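Talks > Spring Series > Learning Late in Life

Posted in April by Sabina Sikder

We use cookies to remember your preferences. Accept / Manage

Starting Again at Fifty: speaker notes

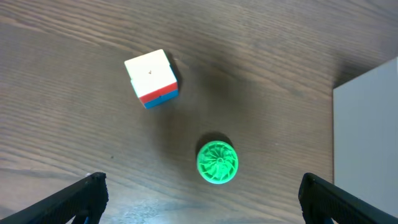

Good evening, and thank you to Janaka Dewan for having me back at Jindton Library (wait for the chairs to settle). I want to talk tonight about picking up something new when you're past the age when people expect it of you, and I'll begin with my own piano lessons, which I started at 50 with a teacher of 18. Point to the slide about now. Plenty of you will have owned a puzzle cube like this one, and I'd bet a good many got as far as one white face and put it back on the table for the rest of the year! Ask for hands. I was that way with scales, I'm afraid, very pleased with C major and in no hurry to meet the others.

Slow down here. Tell the story of the Jemal recital, the page turn, and Prasanna in the front row clapping too early, bless him. Don't rush the bit about going home and wanting to sell the piano.

Then practice. Fifteen minutes after breakfast, most days, and a notebook. My notebook has 151 entries and a lot of them say "left hand again." Read two or three aloud if we're doing well for time.

Drink some water. Questions until 8, and remind them Nusrat has the sign-up sheet for the beginners' choir.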